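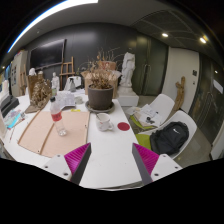
Fig. 2. Table with art materials and a bottle.

Section 4. Preparing the water for your Prisero watercolor set

Please read the full section before you open the first pan of color. The Prisero set needs clean water and a flat table.

1. Cover the table. Tape the four corners of the paper, so it does not move when you press the brush.

2. Fill the rinse jar with 40 ml of cool water. Do not use hot water — it makes the binder soft and the pan can come out of the tray.

3. Put one drop of water on each color that you will use. Wait about 2 minutes.

Note: The earth colors need a longer time than the blues. This is normal.

4. Keep your drinks away from the rinse jar. A bottle with a screw cap is better than an open cup.

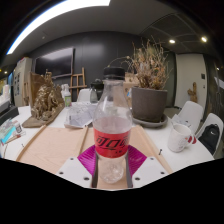 5. Mix the color in the lid, never in the pan. Begin with the light color and add the dark one little by little.

Caution: Pan 77 (deep green) stains cloth and skin. Wear an apron. If the color goes on your clothes, rinse with cold water at once and do not rub.

6. When you finish, leave the tray open until all pans are dry. A closed wet tray can get mold in a few days.

Replacement pans are ordered with the part number 3084. Write this number on the order card, together with the name of the shop where you bought the set.

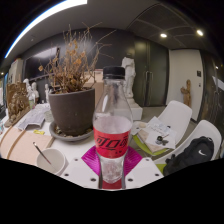

Altwood, May

This section was revised by Johanna Tanner for Ganska. In the older booklet, step 3 asked for two drops of water. Please follow the new text.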